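Stolosby promete paños que duran 500 lavados, pero no enseña el ensayo

La marca de artículos de limpieza Stolosby presentó el 29 de octubre de 2024 su nueva gama de paños de microfibra, Jivura, con una promesa llamativa: 500 lavados sin perder capacidad de absorción. El envase lo dice en letras grandes. El informe que debería respaldarlo no aparece por ninguna parte.

Preguntada por este medio, la empresa remitió a un ensayo encargado al laboratorio Ulloteck, del que solo facilitó un resumen de tres páginas. No constan la temperatura de lavado, el detergente ni el número de paños probados – datos sin los cuales la cifra dice bastante poco.
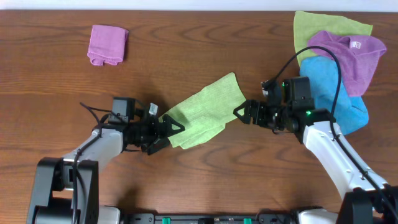 Un paño de microfibra de color verde claro.

Liên Cao, portavoz de Stolosby, sostiene que el estudio completo se publicará en febrero y que «los resultados hablan por sí solos». De momento habrá que creérselo. La gama anterior, MacLeod, también se anunció como «casi eterna» y se retiró de la venta a los siete meses, sin explicaciones.

Tampoco se aclara cuántas fibras suelta el tejido en cada lavado, una cuestión que el resumen despacha en una línea. El paquete de seis paños ya está a la venta, con la promesa impresa y sin nota al pie.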